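Nollasbridge Community Choir — Minutes of the Summer Meeting
07/02/2020
Posted by Uyên Lưu

I took the notes again, so blame me for anything I got wrong. We started late while Đạt hunted for his microphone setting, and then we all talked at once for a while, which felt almost like rehearsal!

Present: me, Hạnh Hầu, Lụa Tăng, Nhàn La, Đạt Sầm. The spring minutes were approved with one fix (Lụa sings alto, and I am sorry).

Money. Hạnh went through the account. We have $952 after paying the last of the Doucet Hall rent. Two members asked for their spring dues back and we agreed to send them checks. I wanted to put $80 toward new folders — the old ones are shedding — and that passed, with Nhàn voting against because she likes hers.

Rehearsals. We'll stay online through the summer. Lụa has been sending out practice tracks and people love them, me included (I sing mine in the car). She'd like the tenors to stop asking for slower ones.
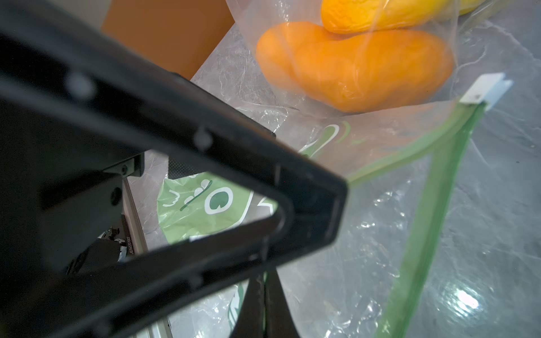 When do we go back to singing in the same room? We'll decide in September, after we hear from Doucet Hall about how many people they'll allow in.

Music. Long talk about the winter program. Đạt wants the Meltach carols, all 7 of them, and Hạnh said that was a lot of carols. We settled on four, plus the lullaby Nhàn arranged, which is gorgeous and has a very mean second page for sopranos. Lụa will check what the copies cost.

Likau Singers. They've asked us to share a concert next spring. Everyone said yes right away and then remembered we don't have a date, a hall or a piano player. I'll write back and say we're keen.

To do: Hạnh, checks. Me, folders and the Likau letter. Đạt, pick his four carols and stick to them.

We wrapped up after about 80 minutes.

Comments

Nhàn La: My folder is fine. Please put that in the minutes.

Đạt Sầm: Can I have five?

Hạnh Hầu: Four. Checks went out this morning.

Contact the choir | © 2020 Nollasbridge Community Choir | Back to top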